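Last updated in June. Works for daypacks and school backpacks in nylon or polyester. Leather and waxed canvas need different care and aren't covered.

# How to Empty, Clean and Repack an Everyday Backpack

Most backpacks get cleaned when something leaks in them. It's easier to do it before that, on an evening when you don't need the bag until the next day. Allow an hour of work and then overnight for drying. If you skip the washing and only sort and repack, it takes 20 minutes.

I've used this method on my own Estley daypack and on the two school bags in our house. The order matters more than the products.

## What you need

- A clear table, larger than the bag
- A small trash bag
- A bowl or shallow box for loose items
- A vacuum with a crevice tool, or a dry paintbrush
- Two cloths, one damp and one dry
- Mild dish soap
- An old toothbrush
- A candle stub or a bar of plain soap, for zippers
- A few zip pouches

## Step 1: Empty every pocket

Start with the smallest pockets and finish with the main compartment. If you do the main compartment first, the table fills up and the small pockets get forgotten.

Open each zipper all the way. Reach into the corners with your fingers, including the sleeve against the back panel where papers slide down and stay. Check the water bottle pockets and any pocket hidden behind the shoulder straps.

Put everything on the table. Don't sort yet. Coins, pens, chargers and hair ties go in the bowl so they don't roll off.

## Step 2: Sort the contents

Make four piles:

1. Goes back in the bag
2. Belongs somewhere else in the house
3. Trash and recycling
4. Needs a decision

The last pile is usually receipts, half-used notebooks and cables. Decide on those before you go on. If you put them back "for now," they'll be in there next year. Test pens on scrap paper. Check the date on any medicine, sunscreen or snack bars.

Take the second pile out of the room before you start cleaning, or it will get wet.

## Step 3: Get the dry dirt out

Hold the bag upside down over a sink or outdoors and shake it with every zipper open. Then turn the lining out as far as it will go. Some linings are sewn down at the bottom and will only come halfway, so don't force it.

Vacuum the seams with the crevice tool. Crumbs and sand collect where the bottom panel meets the sides. If you don't have a crevice tool, a dry paintbrush loosens most of it and you can shake the bag again.

Do the outside the same way. Brushing off dry dirt now keeps you from rubbing it into the fabric later.

## Step 4: Wash

Check the label first. If it says hand wash only, believe it. Thaís Lacerda, who repairs bags for a living and looked over an early draft of these notes, says much of the damage she sees comes from the washing machine: peeled coating on the inside of the fabric and bent frame sheets.

Mix a small squirt of dish soap into a bowl of lukewarm water. Wet a cloth, wring it well, and wipe the lining first. Then do the outside, top to bottom.

Use the toothbrush on:

- the grab handle
- the inside of the shoulder straps
- the bottom panel
- the edges of the back padding

Straps and handles pick up the most skin oil and usually need two passes. Go over everything again with a cloth rinsed in clean water. Soap left in the padding will attract dirt and can itch in warm weather.

For ink, dab with a little rubbing alcohol on a cotton swab. Test it on the underside of the bag before you use it anywhere that shows, especially on bright colors.

## Step 5: Dry

Hang the bag upside down by the bottom of the straps, with all pockets open, somewhere with moving air. A shower rod works. I use a Masholm over-door hook in the laundry room. Keep the bag away from heaters and out of direct sun.

Press the shoulder padding between two fingers in the morning. If it feels cool or damp, give it another few hours. Padding dries last, and a bag packed too early will smell.

## Step 6: Look it over

Once the bag is dry, lay it on its side on a table under good light. You can get at the front and the side seams in that position without holding anything up.

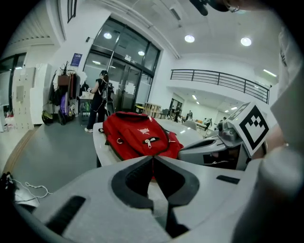 Zippers come first, and you should run each one slowly from end to end. If a slider catches, look for a loose thread in the teeth and trim it with small scissors. Then rub the candle stub along both sides of the track and work the slider back and forth. A zippered front pocket like the one on the red backpack is worth doing twice, and it's a good idea to park the pull near the middle, where it is on that bag, so you can reach both halves of the teeth. Follow the trim along the seams with a fingertip after that and feel for places where the stitching has lifted. A white tabletop helps with this step because dark thread ends and bits of grit show up on it.

Next, check the places where the straps meet the body. Pull on each one firmly. A few broken threads can be restitched at home with a heavy needle and polyester thread. If the webbing itself is fraying or the fabric has torn around the stitching, take it to a repair shop before you load it again.

Loose thread ends on nylon can be trimmed short. Don't pull them.

## Step 7: Repack

Put back only what came from the first pile. Heavy flat things, such as a laptop or textbooks, go against the back panel. Soft things go in front of them. A jacket or sweater can fill the space at the bottom if the laptop sleeve doesn't reach down that far.

Use pouches for small items, one for cables and one for everything else. I had three for a while and kept opening the wrong one. Mine are the flat Endby ones in different colors, but sandwich bags do the same job.

The front pocket should hold what you reach for while standing up: keys, transit card, tissues. Don't put pens in there without caps.

Zip the bag, put it on, and walk around the house for a minute. If it pulls backward, something heavy is too far from your back. If it leans, move the water bottle to the other side.

## Keeping it up

Empty the trash and papers out once a week. Wipe the straps once a month in summer. A full cleaning every season is enough for most bags, more often if the bag carries gym clothes or lunch.

## Common problems

**The smell comes back after drying.** Sprinkle baking soda inside, close the bag, leave it overnight and vacuum it out. Repeat once if needed.

**The lining feels sticky.** The coating is breaking down. Washing won't fix it, and the flakes will get on your things.

**White marks on dark trim.** This is dried soap. Wipe with a clean damp cloth and then a dry one.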